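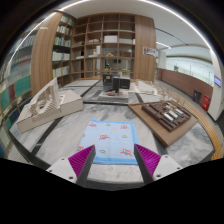 *Light blue towel with the owl-like print, on the marbled table.*

**Thread: Kindergarten labels – do they stick?**

**texier_dad** – 1/5/12
My daughter Nika is 6. Her teacher has her down as "the quiet one." It was on the first report and again on the second, word for word. Has anyone gotten a label like that removed?

**bberrada**
Ask for the written criteria. Estport schools use a checklist, and "quiet" isn't on it. If it's in the comment box, it's opinion and can be amended.
– Bouchra Berrada

**frostami**
Disagree. I'd leave the report alone. Teachers read maybe 10 lines per child before the year starts. Change the seating and the group size first, then compare the February report.

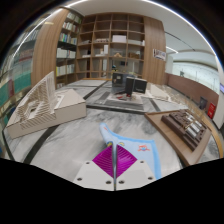

My son went from a table of six to a table of three and spoke more within a month. One child, one classroom, so weigh it accordingly.

**bberrada**
Seating doesn't fix a file that follows her to first grade. Do both.

**texier_dad**
Meeting requested. Will ask about the table and the comment box. She talks nonstop at home, for the record.

**frostami**
Put that in writing before the meeting. Dates and settings, no adjectives.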